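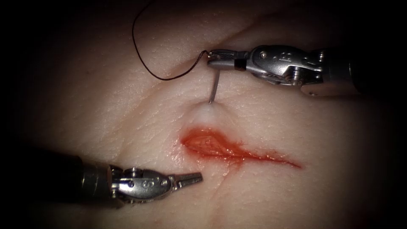
2025-01-18, Gilldale workshop, back bench

Long one today, writing it down before I forget which setting was which.

Started with the right arm, the one with the needle driver. It's been creeping in the wrist for a while (you park it, go get coffee, come back and the jaws have sagged a hair). I had been blaming the Fondosel driver board, and I owe that board an apology. The cable tension on the wrist pitch was way down. Took the back cover off, gave the capstan a little under 2 turns, ran it through its full range until the cable settled, then tensioned again. Creep is gone as far as I can see with the dial gauge on it. Let's see if it's still gone next week!

While I was in there I re-homed both arms and saved the offsets under the new name, so please don't load the September file anymore. It will work, sort of, and then the left arm will come in low and put its jaws straight into the pad.

Stitching: same skin pad, same red mix in the cut. What I keep fighting is the angle going in. If the needle meets the pad too flat it just skates along and drags the surface with it. Steeper is much nicer, you get a clean tent of material and then it goes. I added a steeper approach to the Munex script and slowed the last bit before contact. Slow feels silly to watch but I'd leave it there for now.

The left grasper is still on manual. I want it hovering close, jaws open, ready to take the tip when it shows up on the other side, and I haven't found a waiting spot I like. Too far off and the handover takes forever, too close and it snags the thread loop. Somebody with more patience than me is welcome to try.

Motor counter on the right wrist read 247 when I shut down. The Hauksdóttir notes say to look at the cables every 100 hours, so, um, yes, we're overdue on that. I'll do the left arm next time I'm in. Log rate is at 2,000 samples a second and the disk is filling up fast, so copy off what you want to keep and delete the rest.

Shopping: more black suture, cable for the spare wrist, paper towels (the red stuff gets everywhere), and a 2 mm hex key to replace the one I rounded off on that cover.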